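Do people water plants less when the plants are fake? Plastic greenery in shared study rooms
Group project report, final version
Milagros Fuentealba and Dinesh Nishad
Handed in February 22, 2026

1. Why we picked this

Our first idea was lighting in the Drikbridge library but another group had it already. So, plants. The study rooms on the Drikbridge site used to have real ones, mostly spider plants, and they kept dying over the long break. Two years ago most got swapped for artificial ones from a supplier called Tunemia. We wanted to know if students notice, if they mind, and what it costs either way. Also whether anyone still waters them. (Yes. See section 4.)

2. Background reading

Not as much as we wanted. A lot of the writing on indoor plants is about offices and the claims about air cleaning are mostly from sealed chambers, which a study room with the door propped open is not. We left air quality out completely. What we did use was the Havlíček handout from the autumn module, which splits the effect of greenery into "look" and "care". Look is just having something green in view. Care is having a thing you are responsible for. Plastic can only do the first one. That split is the basis for our questions.

3. What we did

Paper survey plus an online one, same questions. Left the paper ones in the study rooms and the canteen. 350 usable replies in the end, after throwing out the blanks and one that was a drawing of a cactus. We also went through the buildings office spending sheets for plants and pots, and talked to two cleaners who asked not to be named.

Questions were short. Do you remember a plant in the room you last used. Was it real. Would you rather have a real one, a fake one, none. Have you ever watered it. Space for comments.

The survey didn't say which rooms had which, and we did'nt put up any signs. For the small pieces we looked at single sprigs as well as full pots, as a few rooms only have a sprig on the table or windowsill.
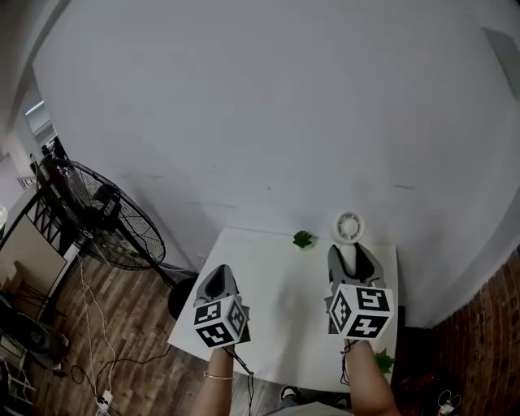
Fig. 1. Small artificial leaf cluster near the far edge of a white table.

4. Results

Most people remembered a plant. Fewer could say if it was real. Quite a lot of people who had been in a plastic-only room said "real" with no hesitation, and several wrote that it was looking healthy.

Preference: real came first, then "don't mind", then fake, then none. The don't minds were bigger than we expected. Comments from that group were mostly about sockets and chairs.

Watering. Some respondents had watered an artificial plant at least once. The cleaners confirmed this, they tip the water out of the pots at the end of term. One of them thought it was tea.

Costs. Real plants over the last full year before the swap came to 1,214 pounds including compost and replacements. The artificial set was 3,731 pounds, paid once. Dusting was not budgeted for and takes longer than watering did, according to the cleaners. So the saving only starts in year four, and that's if the leaves last. The older ones by the south windows have gone a bit blue.

We priced a third option too, tougher real plants from Disomen (snake plants, ZZ plants, cast iron plant) with self-watering pots. Quote was 729 pounds for the set. They would need a person to fill the reservoirs before each break and that is the bit that always falls apart.

5. Rooms

Light matters more than we gave it credit for. Real plants would do fine in the brighter rooms and badly in the inner ones. We should have measured light properly, ran out of time.
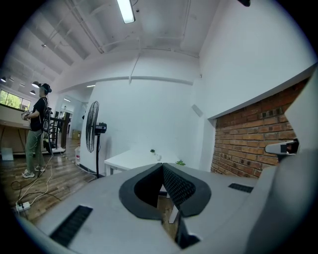 Fig. 2. Close view from the room, wooden floor just visible through the gap.

6. Problems with the project

Paper surveys in the canteen got more first years. Question 2 was badly worded, "was it real" made some people suspicious and change their answer to question 1, you can see the crossing out. We only had one year of real plant costs to go on. The comments were sorted by one of us (Dinesh) and not checked by the other until the last evening.

7. What we'd suggest

Keep the artificial ones in the inner rooms, they are paid for. Put the Disomen plants in the bright rooms and name a person for the reservoirs, with the dates written down, first one before the April break. Small label on each pot saying real or not real. Dust the fake ones once a term.

Survey form and cost table are in the appendix, in the shared folder. Comments are typed up as written, spelling included.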